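Mevel Market Stall Practice Set
Shelf, crates, artificial produce and task cards for humanoid robot classes and clubs
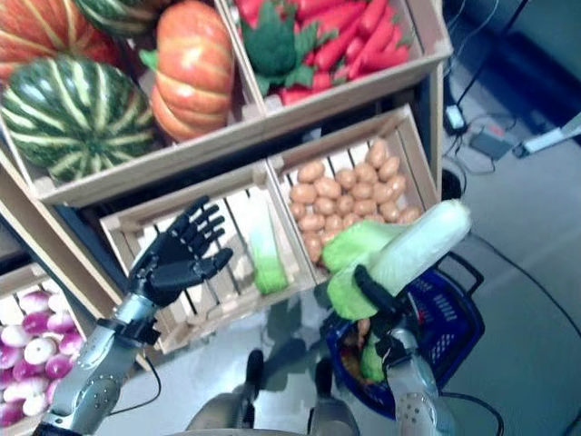

Picking task at the Mevel stall, napa cabbage in the right hand.

Product code: MV 498
Price: £1,817 excluding VAT and delivery
Suitable for: colleges, sixth forms, university clubs, competition teams
Availability: made to order

The Mevel Market Stall is a practice set for student teams working on picking, placing and sorting with a two-armed robot. It was first put together for the robotics club at Skendport College, whose members wanted a shopping task they could set up at the start of a session and leave standing for the rest of term. It is now also the set used for the shopping round at the Birnville student contest in June.

The set does not include a robot, a robot hand or any control software. It is not tied to one make of robot. Teams bring their own.

The stall

The stall is a tiered wooden shelf with slatted crates. The upper crates tilt towards the front so that the robot's head camera can see into them from a standing position. Dividers separate one crate from the next, and each crate can be given its own kind of produce or left partly filled for restocking tasks.

The shelf comes flat and goes together with the hex key provided. Two people should build it. Check that it stands level before loading the upper row, and put the large pieces in last. Once built, it can be moved empty by two people. Do not drag it with the crates full.

The produce

All the fruit and vegetables are artificial. The standard pack has 200 pieces in mixed sizes. It includes:

Watermelons
Pumpkins
Carrots
Broccoli
Potatoes
Napa cabbages, small and large
Radishes

The pieces differ a good deal in how hard they are to handle. Most teams start with a large napa cabbage, which can be held round the middle by a five-fingered hand. Potatoes are harder because they sit close together and the ones next to the target tend to shift. Carrots lying across each other are harder again. The watermelons are meant for two-handed lifts and should be left alone until a team has a reliable two-arm routine.

Wipe the pieces with a damp cloth. Do not use solvent cleaners. Lost or damaged pieces can be ordered singly, quoting the name of the vegetable and the size.

The task cards

The cards were written by Didier Delaunay, who taught the Skendport evening class for its first two years, and revised by Ívar Bach after the first contest. There are three levels.

Level 1: Pick one named item from an open crate and put it in the basket. The item may be placed by hand beforehand so that nothing touches it.

Level 2: Collect a short list of items from different crates. The robot may use either hand. Items must stay in the basket until the run ends.

Level 3: Collect a list with the crates stocked as the judge chooses. The team does not see the layout before the run. Pieces knocked out of a crate lose points, and so do pieces put in the basket that were not on the list.

Each card has a blank side for the team's own notes. The judge's sheet gives the scoring and may be copied for use within the school or club.

Setting up in a classroom

Allow clear floor in front of the stall for the robot and its operator, and more at the sides if the class will be watching. Robot cables should be led away from the feet, and one student should have charge of the stop button for the whole run. Keep hands out of the crates while the robot is powered.

The basket is not supplied. Any ordinary shopping basket will do, and teams are free to decide how it is held or where it stands. Under the Birnville rules the position has to be declared before the run and may not be changed until the judge has finished scoring.

Plain, even lighting gives the most repeatable results for teams training a vision system. If the room has a shiny floor, try a run with the blinds down and another with them up before deciding how to light it, and write down which was used. Skendport lost most of an evening comparing runs that had been recorded under different lights.

What is in the box

Shelf parts and crates
Fixings and hex key
Standard produce pack
Task cards, three levels
Judge's sheet
Building instructions

Optional extras

Second produce pack, same contents
Spare dividers
Cloth cover for storage between classes

Delivery and returns

The set is delivered on a pallet to ground floor addresses only. Please tell us when ordering if the site has no loading area. Unused sets can be returned in their packing within the period given in our terms. Produce packs that have been opened cannot be returned unless faulty.

Schools and colleges may order on account. Clubs without an account pay on ordering. Teams in the Birnville contest can borrow a produce pack for the weeks before the event, subject to stock, by writing to the contest desk at Leclerc, our distributor.

Page last updated 9 February 2026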